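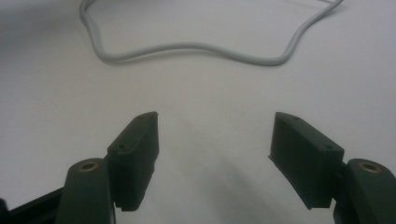 A light grey cable on a white tabletop.

An extension lead, also called an extension cord or trailing lead, is a length of flexible electrical cable with a plug at one end and one or more sockets at the other. It is used to supply mains power to an appliance that stands too far from a fixed wall socket for its own cable to reach. Leads with several sockets in a row are often called power strips, multi-way leads or gang leads.

Name

Usage differs from place to place. In the Hastgate area older speakers call any such lead a "trailer", whether it has one socket or six. In Liklow the same word is kept for long outdoor leads wound on a drum, and the short indoor kind is a "block". Shops in both towns now label them all as extension leads.

Construction

The cable is made up of two or three cores, each a bundle of fine copper strands inside its own plastic covering. Fine strands are used so that the cable can be bent many times without breaking. An outer sheath holds the cores together and protects them from knocks. Where an earth wire is needed there are three cores, and leads for double-insulated garden tools may have only two.

The thickness of the copper decides how much current the lead can safely carry. A thin cable offers more resistance, and so grows warmer under the same load. A long cable also loses more voltage than a short one, so long leads are usually made with thicker cores.

The cable is most easily damaged where it enters a plug or a socket housing. Most makers fit a sleeve at this point, either smooth or ribbed, which spreads the bend over a greater length. Inside the housing a clamp grips the outer sheath so that a pull on the lead does not reach the wire ends. 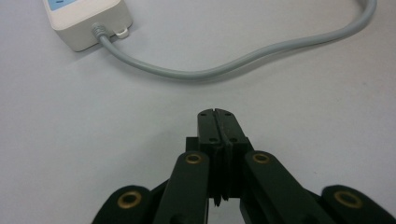
Some leads have further parts, such as a main switch, a separate switch for each socket, an indicator light, a thermal cut-out or a surge protector. A surge protector limits short rises in voltage, but its working part wears with use and has to be replaced in time, normally by replacing the whole lead.

Early use at Hastgate

Before wall sockets were common, small appliances in Hastgate were often run from the ceiling light fitting. A survey of the town's houses found 1,185 homes with a mains supply, of which 643 had no wall socket at all. Irons and wireless sets were plugged into adaptors in the light fitting, with the cable hanging down into the room.

The Barbu works, on the Liklow road, began making extension leads as rooms were rewired with a single socket each. Its first lead had a braided cotton covering and one socket in a heavy moulded case. The later Orix pattern had a rubber sheath and could be had with up to four sockets. The works catalogue at its fullest listed 204 types of lead and adaptor, many of them differing only in length or plug. Production ended when moulded plastic leads became cheaper to buy than to make.

Safe use

The total load on a lead should not be greater than the rating marked on it. Heaters, kettles and tumble dryers draw a large current and are best plugged straight into the wall. Plugging one multi-way lead into another is discouraged, as the first lead then has to carry the load of both.

A cable wound on a drum cannot lose heat easily. Drum leads therefore carry two ratings, a lower one for use when wound up and a higher one for use when fully unwound. Leads should not be run under carpets or through doorways where they may be crushed. A lead with a split sheath should be taken out of use, and tape is not a proper repair.

Storage

Cables keep their shape best when coiled loosely, following the curve they already have. Tight winding around the hand and elbow puts a twist in the cores. 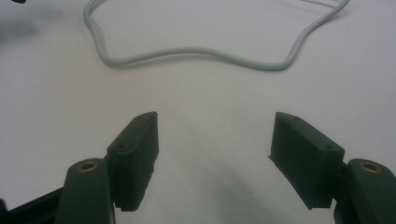

A reader from Liklow writes that leads from the Barbu works were sold there with a cotton loop for hanging, and that a 9 yard Orix lead stored this way was still free of kinks when the house was cleared.

See also

Adaptor
Flexible cable
Mains plug
Surge protector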